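Re: [akex-dev] planner drops to 3 Hz with wrist cam on

Frosted donuts on a white plate, wrist view, same task config as before: 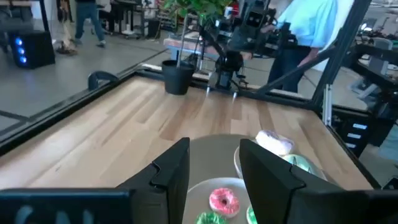

Farzana Miah wrote:

> Is the slowdown in the segmenter or in the planner thread? Our log from Cambridge has 1117 replans in one episode and I can't tell who is asking for them.

Planner thread. Segmenter is fine – 55 ms per call, steady. Problem is the mask ids. One donut goes partly behind the right finger, comes back with a new id, planner thinks the goal changed and throws away the whole path. 674 replans on my run, nearly all of them this.

Quick patch on my branch: match masks by overlap before handing out ids, and mask out the fingers using the joint state. Havent touched the grasp scorer. Zihan, can you check it agaisnt the two-arm config? Will need the Prusurora driver from November or later, older one has the wrong timestamps.

Ruairi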